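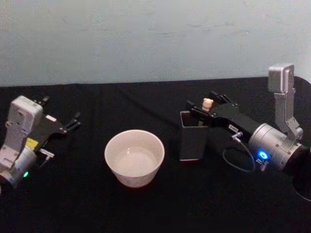

Kvido Bartoš thinks I'm salting the dough far too early, and he told me so twice before I'd even got my apron on. His view is that the flour wants a good long rest with plain water first, and the salt can wait until the second fold. Well, I've done it my way for years, but he does make a lovely loaf, so batch 22 went his way this morning.

November, kitchen notebook, Wasidberg

Flour from the Michalík mill, the coarser wholemeal, mixed with the last of the white. Rested 49 minutes (I meant to stop at 45 but got chatting by the sink). Salt in at the second fold, with a splash of water to help it along, and it felt horribly slippery for a bit and then came together beautifully! Much stretchier than batch 21, which tore when I shaped it.

Total dough 2447 g, split into three tins. The Cleson oven still runs hot at the back, so please, whoever bakes next, turn the tins halfway through. I had them in for 54 minutes and the one at the back caught a little on top, though the bottom was fine and it sounded nicely hollow.

Crumb is softer than I expected and a touch bland. Kvido says that's the flour, I say it wants another two grams of salt per tin, and we've agreed to try both. There's half a loaf in the bread bin for anyone who fancies toast.

Still to do: feed the starter before four, order more rye, and ask Dritix about the missing tin lids.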